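Skumport Athletic

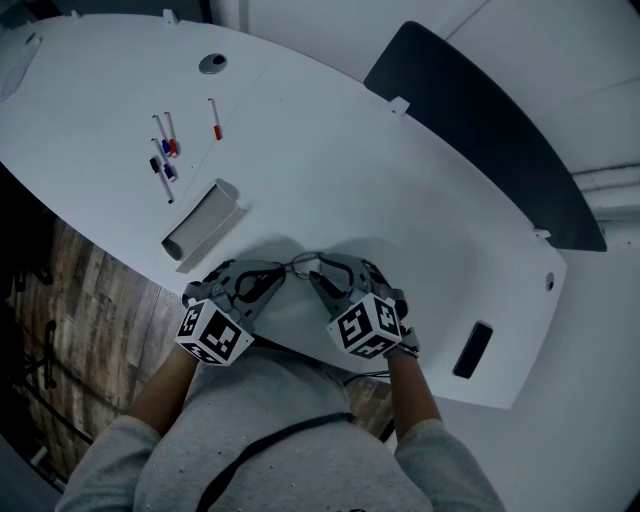
Photo: Wakana Mizuno

Skumport Athletic is an amateur football club based in the harbour town of Skumport. The first team plays in the Orkik League, the second tier of the district game, and its home matches are held at Vávra Park. The club also runs a reserve side, a women's team and youth teams from under-8 upwards. Its colours are green and white.

History

The club was formed by workers from the fish market and the rope works, who had until then played for separate sides. It entered the district league the following season and finished bottom, winning twice. A first promotion came nine years later under player-manager Gudrun Kristiansen's father, Olav, who stayed in charge for eleven seasons.

Skumport spent most of the next two decades moving between the first and second tiers. The club dropped out of the league altogether for one season after the clubhouse roof was lost in a November storm, and was readmitted at the lowest level.

The women's team was started by Reiko Furukawa, a former reserve goalkeeper with Arus Rovers. It won the Orkik Women's Shield at the third attempt.

Ground

Vávra Park lies on the north side of the harbour road. It has one covered stand, with grass banking on the other three sides. The record attendance is 1341, for a cup tie against Arus Rovers which the visitors won 3-2 after extra time. Floodlights were switched on for the first time on 12 October 2019, in a friendly against the same opponents. The pitch slopes towards the harbour end.

Rivalries

Matches against Arus Rovers are known locally as the Ferry Derby. The two clubs have been in the same division for 22 seasons in all.

Records

Most league goals in a season: Haruto Arai, 24
Biggest league win: 9-0 v Orkik Town Reserves
Longest unbeaten run: 16 matches
League Cup wins: 6

Management

Yufang Liang was appointed first-team manager after two seasons with the under-18s. Kristiansen is the club secretary and edits the matchday programme.

See also

Orkik League
Arus Rovers
Orkik Women's Shield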